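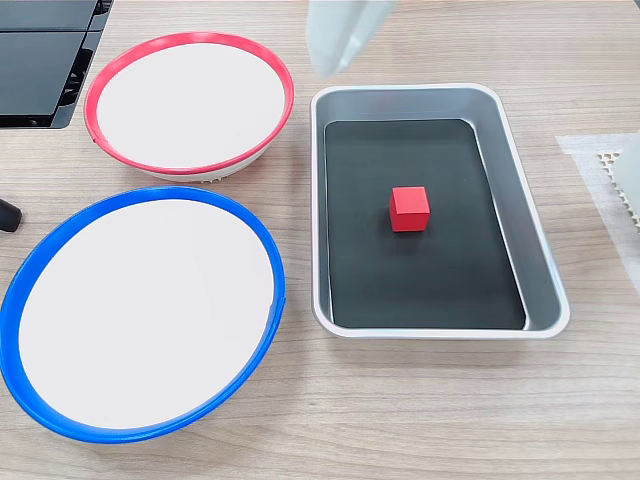 Tukgate cell, tray + two bowls, gripper parked above the tray. One cube on the mat.

2 min read

November, 07:40. Wrist was drifting again on the pick side so redid the zero before anything else. Offset went from 3 down to nothing I can measure. Finger screws were loose — threadlocked, leave them til after lunch.

Cycle counter past 3,000, grease the vertical axis this week. Borislav Kolev has the gun.

Grip force back to 42. Somebody had it at 62, way too much for the pads. Pls write it down if you chnage it.

To do: order pads from Fondo, tape the tray corners.

We use cookies to improve this site. Accept

Recent entries
Nedeljković cell, belt swap
Jurnance controller, fan noise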